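Section 4: Opening up your tower and getting the parts ready

You're about to get inside the computer, and if it's your first time, enjoy it! Older office towers are a pleasure to work on, with plenty of elbow room and coloured latches that show you where to put your fingers. The Plarkberg bench guide covers 19 models, and the steps in this section are the same for all of them.

Shut the computer down, unplug it and hold the power button for a few seconds. Then lay the tower on its side on a big, flat table and take off the side panel.

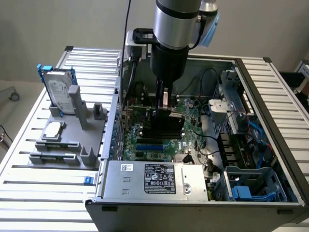 Omholm, August 19, 2025

4.1 Finding your way around

1. Find the motherboard first. It's the large green board in the middle, and nearly everything else plugs into it.
2. Look for the power supply, a plain silver metal box. Leave it closed.
3. Find the metal drive cage. On this tower there's also a blue plastic caddy in its own bay, with a bright blue latch.
4. Trace the blue SATA cables with your finger before you unplug any of them. A bit of masking tape with a number on it will save you heaps of head-scratching later.

CAUTION: Never open the power supply. It can hold a charge long after it's unplugged.

NOTE: Touch bare metal on the case before you touch a board, and do it again whenever you come back from making a cuppa.

4.2 Expansion card latches

The blue latches are my favourite part of the whole job - no tiny screws to lose in the carpet.

1. Lift the latch for the slot you want.
2. Hold the card by its edges and ease it straight up. If it sticks, check for a small clip at the end of the slot.
3. Leave the latch standing until the new card is in, then press it down.

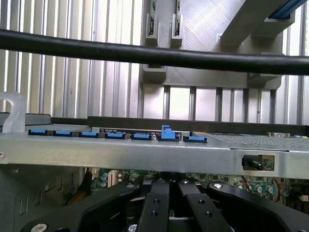 Fig. 4-2. Row of blue latches, one raised.

If a latch won't go down flat, the card isn't seated. Take it out and try again. Don't lean on the latch!

4.3 Laying out the parts

Set everything out before you fit anything. The Goleo parts tray suits this well, and so does a clean egg carton for the small bits. Stand the hard drive upright, keep the processor flat in a pocket by itself, and lay the memory modules side by side.
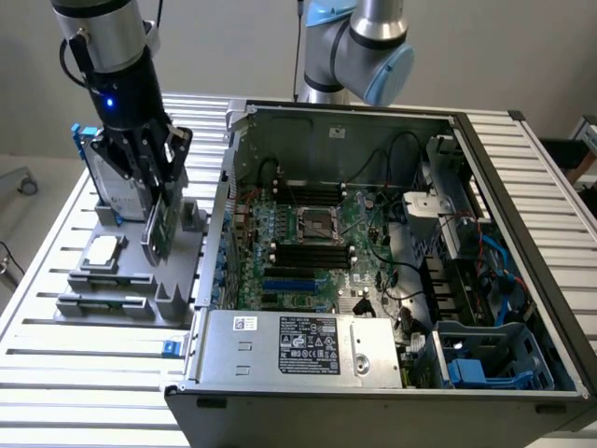
Leave enough space between parts that you can pick one up without brushing its neighbour. Then fit them in this order:

1. Processor. Open the lever and the metal frame, line up the corner marks and lower it in. It needs no pushing at all.
2. Memory. Open the clips at the ends of the slot, match the notch and press down evenly until the clips close.
3. Hard drive, in its blue carrier.
4. Expansion cards, using the steps in 4.2.

CAUTION: Don't touch the contacts in the processor socket. Bent ones are very hard to straighten.

NOTE: Kartha thermal paste is sold as part 666. You'll need 2 small dabs at most. Wipe off any old paste before you fit the cooler.

Go on to Section 5 for refitting the side panel and starting up.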